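Student Projects / Society & Culture / Politics

Our project was about how people in Traldale talk about politics, and whether they still can without falling out. Four of us ran evening discussions in March, on voting age, bus cuts and protest, and I loved nearly every minute of it!
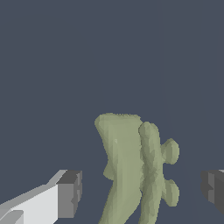
Razia Swati wrote our ground rules, and the best one was that you had to repeat the other person's point before you answered it. People grumbled, then got really good at it. Opinions turned out lumpier than we'd guessed, a bit like that green shape with its broad slab and the rounded column beside it, and very few sat neatly on one side. Junaid Jatoi changed his mind on the voting age (twice!). 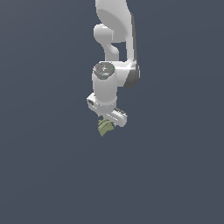
Did people stay polite when they disagreed?

Mostly they did, and of our eight discussions only two got heated, both over protest.

Shahzad Baloch chaired those and let everyone finish, which calmed things down a lot.

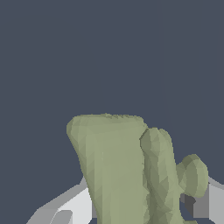 He also kept a list of phrases that made people bristle, with "you lot" at the top. Next time we'd like to invite more older residents, and start at 7 pm so shop workers can come.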